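Evgate Users' Newsletter
Workcell Notes

Teaching the plate transfer by remote control

The plate transfer task is the third one we have put through remote teaching at the Torano lab, and it is the first where the whole cell was built in the simulator before anyone touched the arm. Several readers wrote in after the last issue to ask how the teaching sessions are set up and what a new operator has to learn. This item covers both, with the settings we are using now.

The task itself is small. A plate starts on the red-edged fixture at the front left and has to end up on one of the other positions. The arm has to come in from above, take hold of the plate by its edges, lift it straight up, carry it across and set it down without catching a corner. A person does this with one hand and no thought. Writing it out as a fixed program took us most of a week last year, and it had to be redone when the fixtures were moved. With remote teaching, an operator drives the arm through the move, the path and timing are saved, and the Grarik trainer learns from the whole set.

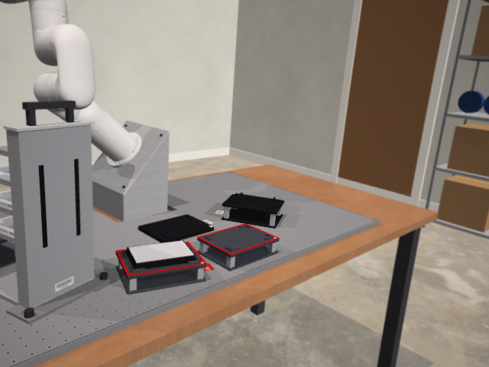 Issue 44

The simulated cell has the arm on its angled pedestal at the back of the table and the fixtures on the perforated plate in front of it. The tall gray tower at the left is part of the model too, and it matters more than it looks. It stands nearly as high as the elbow of the arm in some poses, and new operators tend to forget it while they are watching the plate. We count any touch on the tower as a failed run and throw the recording out.

How a session runs

The operator sits at the desk with the Zuccaro hand controller and two screens. One screen shows the cell from the front corner of the table. The other shows it from straight overhead and is used mostly for lining up. The controller moves the tool point, and the software works out the joints. A thumb switch opens and closes the grip when the gripper model is loaded. Check that it is loaded before you start. The cell opens with a bare arm by default, and two people have now recorded a full set of moves that picked up nothing.

Press the foot pedal to start recording and press it again to stop. Each run should begin from the same parked pose, with the arm up and back. If you fumble the approach, you can back off and come in again, and the run is still good. We used to delete those. The trained policy was poor at recovering from a bad approach, and it improved once we left a fair number of corrected runs in the set. What we still delete is any run where the plate was dropped, dragged or set down crooked.

Speed was the other thing we got wrong at first. Experienced operators drive fast and take a different route each time, and the trainer had trouble with that. Please drive at a steady medium pace and pause for a moment over the fixture before you go down. The pause can be short. It gives the trainer a clear point where the carrying part ends and the placing part begins.

The set as it stands has 141 good runs. They came from 2 operators, one right-handed and one left-handed, and the difference shows. The left-handed runs swing wider around the tower. We have kept both kinds in and have not seen any harm from it, though we would like more people on the controller before we say so firmly.

Moving the view

Until this spring every session used a single fixed view. The policy trained on it did well until the view was shifted by a small amount, and then it began setting plates down short. We now change the view a little between blocks of runs. The operator may notice that the table sits higher or lower on the screen than it did before the break. Nothing in the cell has moved and there is no need to adjust the controller. Take one practice run with recording off to get your eye in, then carry on.

We have left the background in as well, with the brown door panel and the gray shelving behind the table. An early version of the cell had blank walls. It ran faster, but we want the trainer to see a room with ordinary things in it, cardboard boxes included, and to learn that they have nothing to do with the plate.
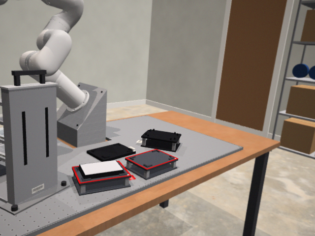 Moving to the real arm

Runs taught in the simulator do not carry straight over. The fixtures in the model are exact, and the ones in the lab are a little off, so the last bit of the placing move needs to be taught again by hand. For that we put the real arm in free-drive mode and guide it by the wrist. One person guides and a second keeps a hand near the stop button. This is a fixed rule for all hand-guided work and it applies to short checks too.

Hand guiding gives a better feel for contact than the controller does. You can tell when the plate has seated. It is also tiring, and the paths get shaky after a while, so change places often. So far we have used hand guiding only for the placing move and kept the remote runs for everything before it. Joining the two took some work. The handover point is set directly above the fixture, at the same height as the pause in the remote runs, and the saved paths are trimmed to meet there.

Known problems

The Zuccaro controller drifts when it has been on all day. Zero it at the start of each block.

The Evgate recorder saves the file when the pedal is pressed the second time and not before. If you close the window while a run is open, that run is gone.

The overhead view is slow to load on the older desk machine. Wait for both screens before you press the pedal.

Sign-up

Practice time on the controller is open on Thursday afternoons. You do not need to have driven an arm before. Bring your login, and allow an hour for the first visit, most of which is spent learning to park the arm and get around the tower. Runs from the practice block are stored separately and will not go into the training set unless you ask for them to be checked.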